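Trurkel Packaging Cell: progress report to the Nikolaidis Fund, second period

Prepared by the project lead, Darnside workshop

Summary

The main event of the period was the open day at Darnside in September. We had 80 visitors between 10 a.m. and 4 p.m., most of them from small packing and mail-order businesses within an hour's drive. Work on the two-arm folding task continues and is a few weeks behind plan. Spending is within budget.

1. The open day

The cell was running when the doors opened. Visitors came through in groups, watched for ten minutes or so, and then moved to the next room to ask questions. Both arms are bolted to the front rail and work toward each other over the white table, with the wiring left open below so that people could see how the cell is put together. Several visitors asked about this, and we handed out all of our printed parts lists by early afternoon.
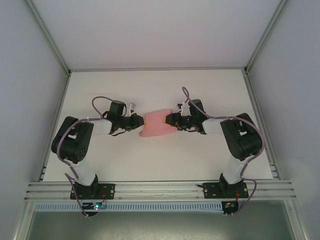
2. What visitors asked

The most common questions were about price, changeover time between box sizes, and whether one person could look after more than one cell. We gave the cost of parts but did not quote a selling price. We collected 52 feedback forms. Most were positive about the size of the cell. The main complaint was speed, and we agree with it. A few people wanted to bring their own boxes to try, and we have invited two firms back for that.

3. Folding work

The task uses flat die-cut box blanks, ordered in pink from Midisine. We took delivery of 300 at the start of the period. The fold lines and notches on this blank make it harder than the plain cartons we used in the first period, and the tab flaps take the most care. Each arm has yellow fingertips, and the wrist cameras look out between them at the board. Shading across the panels is still a problem for the software when it has to find a crease, so we are adding a second light over the table.

By the end of the period we had recorded 1087 practice runs, counting those on plain cartons. We will report success rates next time, when the lighting is settled and the numbers can be compared fairly.

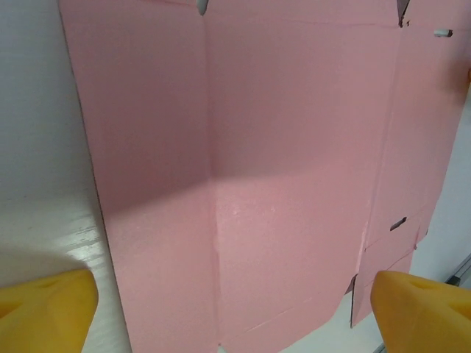 4. Next period

Fit the second light and repeat the crease tests.
Host the two return visits.
Order a further batch of blanks, in white as well as pink.
Send the fund a short video of a full fold.

We are not asking for any change to the payment schedule. The budget sheet is attached separately.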